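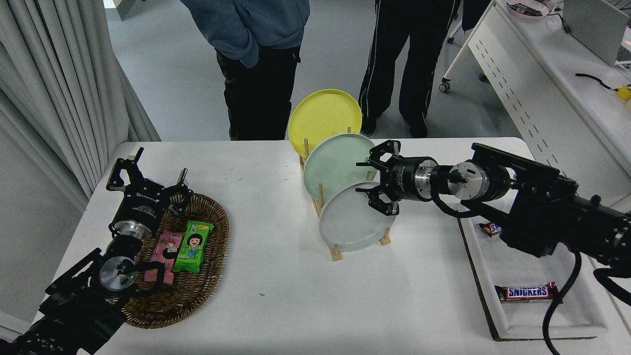
The Everyday Table: Gallery

Reading time: 5 minutes

Published Aug 14, 2025

The Everyday Table is a display of household goods for the kitchen and dining room, arranged on the ground floor at Trerngate. It is concerned with the ordinary equipment of meals: plates and the racks in which they dry, baskets for bread and small packets, cloths, jugs, trays and tins. Most of the pieces were given by households in Trerngate and in the neighbouring parish of Flutby. A smaller group was bought for the display from current makers, so that older and newer forms of the same object may be compared.

The notes in this gallery follow the order of the room, beginning at the entrance and ending at the garden door. Each gives the title of the exhibit with a short comment. Dates are given only where the donor was able to supply them or where the object carries a mark.

Plate racks
The upright rack allows water to drain from both faces of a plate and takes up less of the draining board than a stack. Racks with wooden dowels remain in common use. The dowels must be set widely enough to admit the rim but closely enough to keep the plate from leaning on its neighbour.

Coloured plates
Plain plates in yellow, pale green and grey have been sold singly as well as in sets, and many families mix them freely. Several donors reported that each member of the household kept to one colour.

Woven baskets, oval
The oval basket is a useful shape for a narrow shelf. In the homes we visited it held fruit, bread rolls, clothes pegs, post and wrapped snacks, often within the same week.

Moroz bowls
A deep earthenware bowl with a rolled lip, known locally by the name of the pattern. The rim was designed to be gripped with a wet hand. One bowl has been repaired with metal staples along the foot and was used for mixing until the year it was given.

Drolska enamel, white with blue edge
Jug, ladle and colander. Drolska sold these pieces through a printed list, and the list shown beside them is open at the kitchen pages. Chips to the enamel have been left as found.

Bread boards
The boards are arranged by degree of wear. The oldest is hollowed on one side only, the result of long use by the same right-handed cutter.

Tea towels in linen and cotton
Hung from a ceiling airer of the kind found in Flutby farm kitchens. The striped towels were hemmed at home from a single length of cloth. Visitors may handle the two on the lowest rail.

Cutlery trays
Before fitted drawers were usual, the tray was a separate object and was often carried to the table with its contents. The example lined in green baize has a compartment for serving spoons that is longer than the others.

Packed lunches
A case of boxes, tins and bags used for food eaten away from home. Printed wrappers are seldom kept by families, and the display would be glad to receive clean examples of any period, particularly those bearing cartoon characters or other designs aimed at children.

Trays for carrying
Lacquered, tin and plain wooden trays. The largest came from the former tea room at Trerngate and was made to hold a full service for six. Its handles have been replaced at least once.

The draining board
A section of a scullery has been set up to show the working arrangement of sink, board and rack. The board slopes slightly towards the sink and is grooved along its length. The height of the sink, which many visitors find low, has been kept as it was in the original house.

Storage jars
The labels are in several hands. Where a jar has been relabelled, the earlier label has been left in place beneath the new one — in one case rice has become sugar, and then buttons.

Laying the table
The long table near the garden door is laid afresh at intervals for a different meal. It was set for a cold supper when these notes were prepared and will be changed to a Sunday tea in September. The plates used here are handling pieces and are washed by hand after each change.

Notes on care
Wooden racks and boards on display are wiped with a damp cloth and dried in moving air. They are not oiled. Woven baskets are brushed with a soft brush and kept away from the radiators, as the fibres become brittle in dry rooms. The relative humidity in the cases is held near to 50 per cent. Enamel is cleaned with warm water only.

Visiting
The display is open during the normal hours of the house. Guided visits last 45 minutes and may be booked by schools and local groups of up to 31 people. The entrance from the Flutby road is level, and seating is provided beside the draining board and at the garden door. Photography without flash is permitted throughout the ground floor.

Offers of objects
Households wishing to offer a piece are asked to write first with a short description and, if possible, a note of where in the kitchen it was kept. Space is limited and duplicates cannot always be accepted. The display is at present looking for plate racks in wire or plastic, children's plates, and baskets showing heavy use. Moroz bowls are already well represented.

A printed list of the exhibits is available at the desk in an edition of 400 copies. A large-print version may be borrowed for the length of the visit and should be returned before leaving the building.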